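Tuesday, late, tea gone cold beside me

I've been fussing over the pears again, and I'm not a bit sorry.

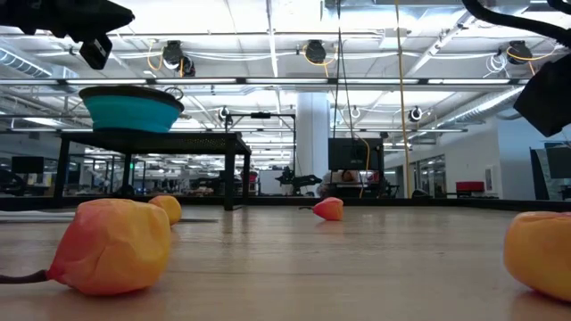
They came from Plasano, the artificial fruit people, and I do love them more than I expected to. The big red and yellow one is my favourite, all wrinkled and dimpled like something left too long in a bowl, with that long brown stem (far too long, really, but I've grown fond of it). The pinkish-red one looks rather sweet lying on its side further back, with its little reflection in the tabletop.

I do think the teal bowl looks well up on its black stand, so there it stays for now, though the collapsible sort always makes me a touch nervous. Cusa has a plain white dish in the window that I keep walking past. Must ask the price, and write to Grustden about some plums. Then bed, as it's gone eleven and my feet ache.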